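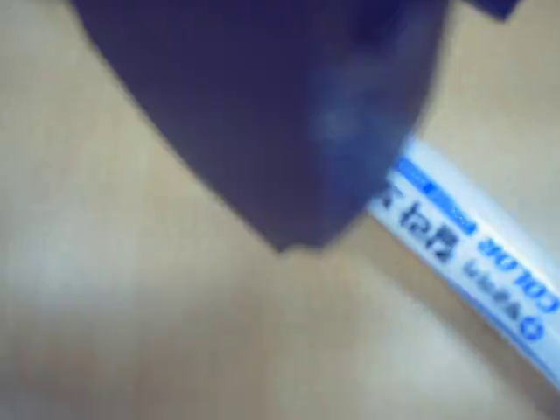

Re: Leads failing at the connector, bench supply

kohei_o wrote:
Third set of test leads this year with an open conductor within 12 mm of the plug. The insulation looks fine. Resistance jumps when I flex the boot. Is this a coiling problem or a crimp problem?

svik wrote:
Coiling, most likely. If you wrap around the hand, every turn adds a twist, and the twist ends up at the connector. Use over-under. Tie it loosely and leave the last few inches straight.
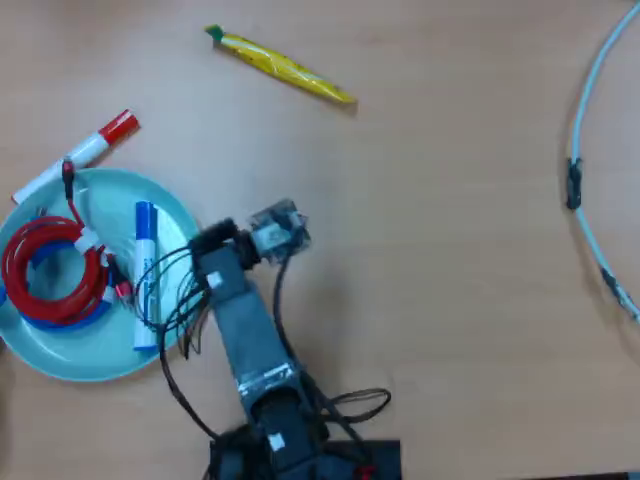
Red cable, coiled, with its plugs.

Killian H. wrote:
I disagree. Over-under matters on long cable. On a 3 ft lead the twist is negligible. Check the crimp height first. The Gurkcombe kits ship with a die that over-compresses, and the strands shear at the back edge of the barrel.

kohei_o wrote:
Die is from Fukuda. I sectioned one failed terminal last night. Four strands broken at the bellmouth, the rest intact. 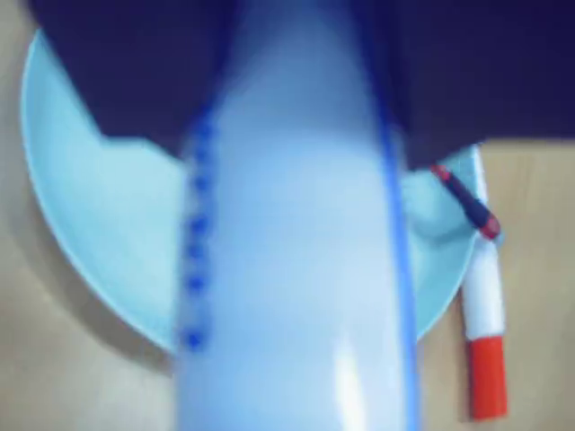
Yoon-hee replied that broken strands at the bellmouth fit either cause, and asked for the strand count and whether the boot was bonded to the jacket.

kohei_o wrote:
19 strands, boot not bonded. It slides if I pull on it.

svik wrote:
Then there is no strain relief and all the bending happens at the terminal. Adhesive-lined heat shrink, an inch past the boot. 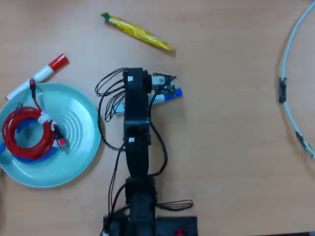

I would still change how you coil them. Our leads at Irkness get wrapped nearly 1000 times a year and the ones with lined shrink outlast the plain ones.

Killian H. wrote:
Shrink, yes. Measure the crimp height anyway.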